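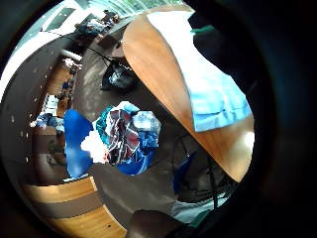
One reader wrote in after the October post to say that the pump numbers couldn't be right, and that no nutrient line running 10 hours a day would use that little power. It was a fair objection. I had left out the circulation fans and the chiller, which sit on a separate meter. With those added, the daily draw for the lettuce room at Flunmont comes out a good deal higher, and the table in that post has been corrected.

The same reader asked why the dosing controller was replaced at all. The old unit, a Jemer, read pH and conductivity from a single shared board. When the two probes sat in the same tank, current leaked between them and the pH reading drifted low whenever the conductivity probe fired. The controller then added base that the tank did not need. I chased this for most of a month as a calibration fault. Fresh buffer solution made no difference, and neither did a new probe.

The test that settled it took ten minutes. Pull the conductivity probe out of the tank, leave the pH probe in, and watch the reading. Mine rose by 4 tenths and stayed there. Put the probe back and it fell again. If yours does the same, the probes are fine and the board is the problem.

The replacement is a Vastia two-channel unit with isolated inputs. Setup notes follow, in the order I would do them a second time.

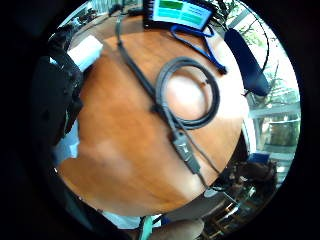

Wiring and placement

Keep the probe leads away from the pump supply. The signal from a pH probe is very small and picks up noise over any long parallel run. Where the two have to cross, cross them at a right angle. I mounted the controller above the tank lid on the dry side, with a drip loop in every lead.

The probes go in the return stream, ahead of the dosing point. Mounted after it, they see the acid before it has mixed, and the controller shuts off early. The reservoir holds around 400 liters, and full mixing takes longer than the default wait time allows. I raised the wait until two readings in a row agreed.

Planting and log settings

The room now has 814 sites, nearly all of them in Mangundap, a loose-leaf green type that tolerates a warm root zone better than the butterhead I grew before. It likes a slightly weaker feed. I run it at the low end of the range on the seed packet and have not seen tip burn on the inner leaves.
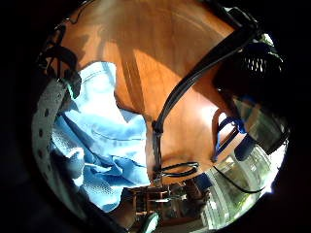 The log interval was the other setting worth changing. Out of the box it writes one line an hour, too coarse to show a dosing pulse. At one line a minute the shape of each pulse is clear, and a clogged acid line shows up as a flat stretch where a step ought to be. The file gets large, so I copy it off and clear it at the start of each month.

One thing is still open. The temperature correction on the conductivity channel uses a fixed value, and I suspect it is set for plain salt solution and not for a mixed feed. The error would be small at the temperatures I run. I plan to check it against a hand meter at two points, once early in the morning and once at 3 p.m. when the tank is warmest, and will add the readings to the table in the October post.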